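Who Will Pack the Shopping?

Filling a carrier bag is among the first chores a child is trusted with. For machines it remains among the last. At Brevholm, where Olaia Robles leads a study of household and shop-floor work, two robot arms have spent the spring moving artificial fruit from a bowl into a thin plastic bag.

"The fruit is the easy half," says Dr Robles. "A bag has no fixed shape. Touch one side and the other side moves."

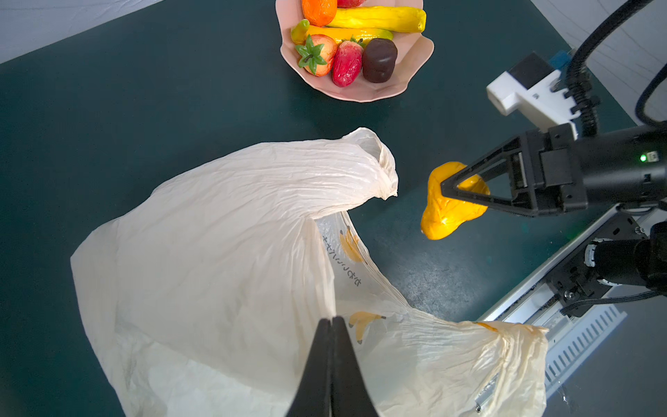 Her team has logged 1,169 attempts since March. Each is judged by a person, who records whether the fruit went in and whether the bag remained usable. The team does not publish a single success rate, on the grounds that a good morning with one type of bag says little about the next.

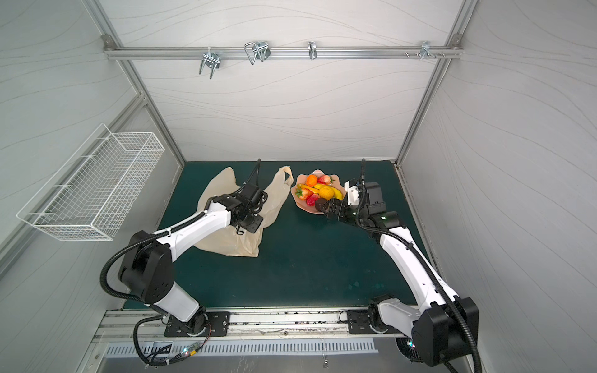
One gripper at the bag, the other at the fruit bowl.

Retailers are watching with interest. Cantero, a grocery chain, packs around 400 home orders a day at its largest branch. Its operations manager, Carmela Montes, visited the laboratory on a Friday and left unconvinced. An experienced packer, she notes, puts the heavy items at the bottom without being told and sets a bruised peach aside.
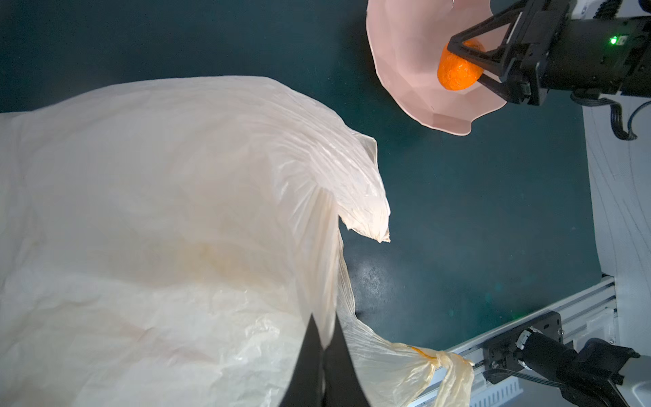 Dong-hyun Ji, an engineer on the study, accepts the criticism. Grasping a single piece of fruit is now fairly dependable, he says, but judging how hard to pull on a sheet of plastic is still difficult – and a real kitchen is far less orderly than a test bench.
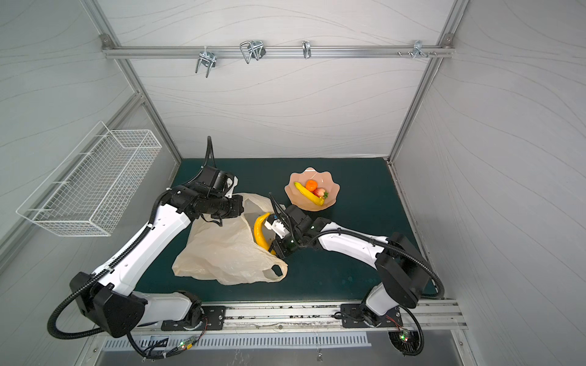
A banana held beside the mouth of the bag, with more fruit in the bowl.

Dr Robles expects limited use in shops before anything reaches the home. A trial with Cantero is under discussion, with staff working alongside the arms and free to stop them at any time. The packers' representatives have asked to see the terms first.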